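3 min read

June, evening

Left-hand unit back on the job after the pad change. Notes while I still remember the order I did things in.

The complaint from yesterday was drift on small parts. Rings and earrings would go in square and come out rotated, and the logged jaw width at full close was reading 0.4 mm when it should read zero. Jyoti Vashisht had re-zeroed it twice and it came back both times within the hour. So, not software. I pulled the upper pad first and found the adhesive had let go along the rear third. Under load the pad rolled, the jaw went past its stop by that much, and the encoder reported exactly what it saw. Nothing wrong with the encoder.

Stripped both pads, scraped the seats with a plastic blade, wiped with isopropyl, left them 11 minutes by the phone timer. New blue pads from the Clavach bag. One had a molding flash on the short edge and I trimmed it. Clamped them closed on a scrap of card for 40 minutes. The sheet says 30 but the last set was done at 30.

Jaw screws: checked all of them, one on the left finger was a quarter turn loose. Threadlocker on that one only. I did not touch the pivot screw. It has no play and the last time someone at Nenstead adjusted a good pivot we lost an afternoon to it.
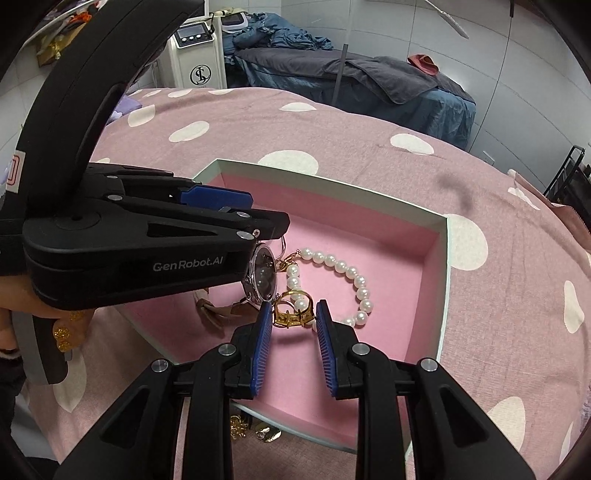
Zeroed at full close, then full open, then full close again. Repeat error 0.1 mm over some 20 cycles, good enough. Then the jewelry set, which is the worst case we have: the watch for weight and an awkward strap, the ring for a small hard contact, the pearls because they roll. Binta Nnaji ran the handles and I watched the width trace on the laptop. Watch, 7 grasps, no slip on the trace. Ring, 7 grasps, one bad, and she called it as her own approach angle before I looked. Pearls I am not scoring. The trace on those is noise whatever pads are fitted.

Trigger return on the left unit is slower than on the right. It can be felt but it doesn't show in the numbers. Could be the spring, could be lint in the handle. Opened the handle cover, blew it out, slightly better. Spring is on the Dreßler order with the spare pads -- asked Chinyere Afolabi to make it 4 springs, as we will want them for the right unit before long.

Wrote the pad date on tape inside the case lid. The previous date was missing, so I can't say how long the old set lasted. Babatunde Chukwu thinks since Skidholm, which would be far too long.

To do: re-check zero first thing, before anyone picks it up. Look at the right unit's rear pad edge with the loupe. Correct the clamp time on the sheet. More isopropyl.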